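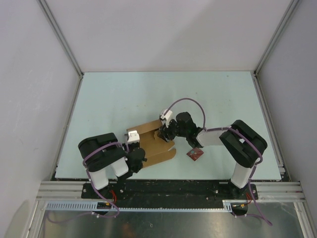
Keeping a two-armed folding bench in good order

We get asked about this one more than any other page on the Zustura workshop tips list, so I've finally sat down with a pot of tea and written it out properly. It's about looking after a small bench cell with a pair of arms, the sort that folds card boxes, and most of it is ordinary housekeeping that you'd do for a sewing machine or a good lathe. Ours lives at the Stesatside unit and has been set up, taken down, moved across the room and set up again, so I've made most of the mistakes for you already!

Start with the worktop

Wipe the surface down at the end of every session with a barely damp cloth, then a dry one. Card sheds a surprising amount of fluff, and the specks gather just where the blanks need to slide. A pale top like ours shows every smudge, which I used to grumble about and now rather like, as I can see what wants doing from the doorway. Don't use polish. I did once, on a Thursday, and spent what was left of the week chasing blanks that skated off whenever a finger came near them.

Leave the corners till last and use a soft paintbrush where the walls come down to meet the top.

The mounting plate

Both arms are bolted to one long black plate at the front, and if that plate has any give in it you'll be blaming everything else for days. Switch off at the wall, take hold of each arm low down near its base (never by the wrist, please) and give it a gentle rock. There should be no knock and no creak. If there is, go along the screws with the proper hex key, a little at a time, working from the middle out towards the ends and then back again. I put a dab of paint across each screw head and on to the plate. When the two halves of the dab no longer line up, the screw has moved.

The grooved aluminium rails in front of the plate collect crumbs of card and the odd dropped washer. A wooden lolly stick cut to a point gets them out nicely, and it won't scratch.

Cables

Our purple cables are left in generous loops, and visitors always want to tidy them. Please don't! An arm needs enough slack to reach its furthest corner with some to spare, and a cable tied down neatly while the arm is at rest will be pulled tight as soon as it stretches out. What I do is move each arm by hand, with the power off, to every place it will have to go, and watch the loop as it travels. If it rubs on a housing or looks like catching on the other arm, shift it and try again. Only when I'm happy with that do I see to the part that hangs down past the base.

The thin red and yellow wires near the bases are the ones that get snagged by sleeves and dusters. Lay them in the slotted duct where you can, bring them out through the nearest opening, and leave a small bend before the plug. Write down which goes where before you unplug anything. I have a school exercise book for this and it's worth more to me than the manual.

Fingers and grippers

Clean the fingers with a cotton bud and warm soapy water, well wrung out, and let them dry before they touch card. Look at the tips under a good lamp. A worn tip goes shiny first, and shortly afterwards it starts to let go of flaps halfway through a fold. I change ours as a set at 3000 folds, though they'll often go on longer if the card is smooth. The Ammann board we buy is on the rough side and eats them a bit quicker.

New tips are pushed on dry. Check that both fingers on a gripper meet squarely by closing them on a strip of paper and tugging it: you want the same drag on the left and on the right.

Getting the two arms to agree

This is the fiddly part, and best done in the morning when you're fresh. Put a folded blank down in the lower middle of the top, where both arms can reach it comfortably, and bring one finger up to the near edge until it only just touches. Then bring the second arm in from its own side. If the card buckles, one of them is coming in too far, so back it off by a hair and repeat. Keep at it – it can take up to 2 hours after a move, and less with practice.

Save the settings under a fresh name each time. The Umeck controller we have will happily write over the old ones without asking, and I lost a whole July's worth of tweaks that way.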